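Two arms, one coffee machine, and a very patient household

I've been promising an update on the coffee project since last August, and every time I sit down to write one I think, well, let me just get this one more thing working first, and then I'll have something proper to show. You can guess how that went. So I'm writing it now, on Thu 21 March, with a cup of tea next to me (made by hand, by me) and the job half finished.

For anyone new around here, the plan is easy to say. I want a pair of arms bolted to a table to make me a coffee with an ordinary capsule machine, the same way I would do it. Put the glass under the spout, drop a capsule in, close the lid, press the button, bring the glass over to the near side of the table. My friend Mitsuko Maruyama, who shares the workshop with me and has a good deal more sense, asked why I didn't just buy a machine with a timer. I told her that wasn't the point, and she went back to her sanding.

The project is called Kulari on my drives and in my notebooks, after a street I used to live on, and the control code is all in one folder called Hoshino, which I wrote mostly in the evenings. It is not pretty code. There is a function in there with 183 lines that I am afraid to touch.

Most of my time this winter went into the wrist cameras. I had the idea early on that one fixed camera would be plenty, and for big moves it is. But once the fingers get near the machine, the view from the side doesn't tell you much about how far you still have to go, and I spent a good many evenings nudging things I had no intention of nudging. Putting a small camera at the wrist changed all that. You see your own fingers and whatever lies between them, and lining up gets a lot more natural, even for a person with slow hands like mine. 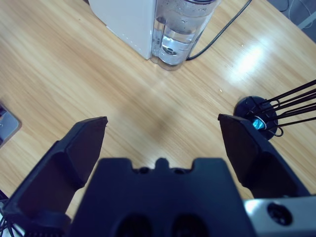 Fingers open, water tank straight ahead.

I had to learn to love that view, mind you. The palm takes up a good part of the bottom of the picture and at first it annoyed me no end. I kept trying to tilt the camera up to get more table and less gripper, and each time I did, I lost sight of the fingertips just when I needed them. In the end I put it back where it started. The fingertips are the one thing I always want to see, and the rest I can live with.

Glare was the next thing. The table has a nice shine to it, and it throws the overhead lights right back at the camera. I tried a cloth over the table (it slid), I tried turning off half the lights (Mitsuko objected, quite fairly), and finally I just wrote down the exposure setting that gave me the least trouble and left it alone. If you are setting up something like this at home and haven't bought your table yet, do yourself a favor and get one with a dull finish!

Then there is the glass. I did the first 60 practice runs with a paper cup, and I was feeling very pleased with myself, so I moved on to real glass and found I had to start over on nearly everything. A paper cup gives a little when you squeeze it. A glass doesn't, and it slides if you come in even slightly crooked, and on top of that it's clear, so my edge finder looks straight through it and gets excited about whatever is on the other side.

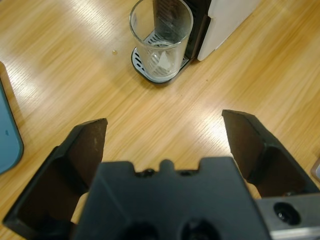 I ended up teaching the grip by hand, moving the arm through it slowly, over and over, and saving every run, good or bad. The good ones go in one folder and the bad ones in another, and I go through the bad ones on Sunday mornings with the radio on. It's oddly pleasant work. You begin to notice your own habits – I come in too high, nearly always, and then drop down at the last second like I've just remembered something.

The speed is still set very low. A full run takes 608 seconds when everything goes right, so you would want to order your coffee well before you're thirsty. I could turn it up, and I will, but I've promised myself 100 clean runs in a row at this pace before I touch that number. My best streak so far is a good way short of that, and I'm not going to say how short. 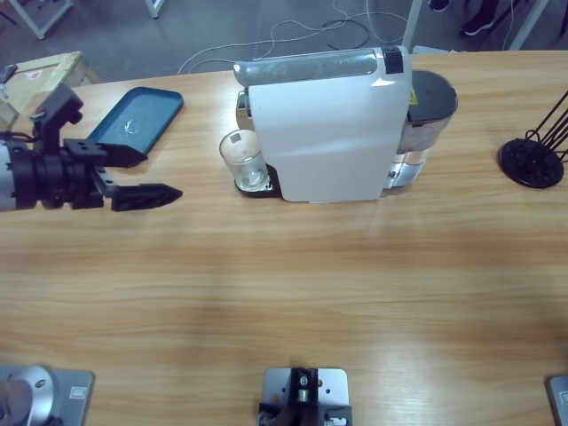 What I still haven't settled is how to divide the work between the two arms. My first thought was to let the left one handle the glass and the right one do the capsule and the lid, and on paper that's fine. The trouble comes when both of them want to be over the machine together. Right now one simply waits until the other has backed off, like two polite people at a doorway, and a lot of those long minutes are just waiting. I've been reading up on better ways to do it and have filled half a notebook with drawings, most of them wrong.

Next on the list is the capsule itself, which is small and round and likes to roll. I have a little holder in mind that would keep a few of them upright, and Mitsuko has offered to turn one for me on the lathe if I can give her a drawing with actual measurements on it this time. I'll post the drawing once she's approved it. If any of you have worked out a good way to pick up small round things with flat fingers, please leave a comment, I'd love to hear how you did it.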